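Denim Folding Study: Project Report
Cristóvão Peixoto
2020-07-28

Our project began with a pile of old jeans from the Mirlow clothes swap and one question: which way of folding takes up the least shelf space? I picked denim because it fights back! Shirts do more or less what you ask, but jeans have thick seams, waistbands and hems that all add height.

We tried two methods, the flat Paiva fold and the tighter Plolero bundle, and logged 29 folds in all. Every fold was done on a wooden table, and I measured the height at the thickest point.

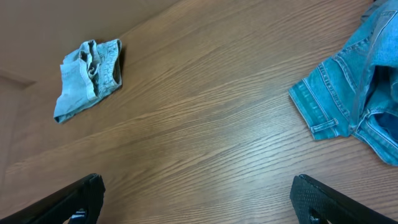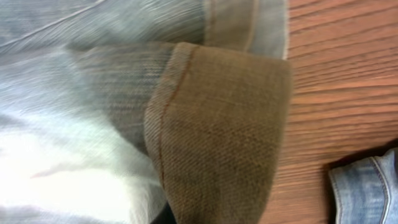
Denim on the table, in lighter and stronger blues.

The bundle won on floor area by a long way, which delighted me, but it was taller and liked to spring open. The flat fold stacked far better — as long as the hems were alternated left and right. Turned-up cuffs were the real surprise. They added more height than the waistband on several pairs, so I now unroll them before I start.

Next I want to repeat the tests in October with heavier cloth, and to borrow the deep Rasitwood shelf from the textiles room. I'd also measure each stack again after a night's rest, as the cloth does seem to settle.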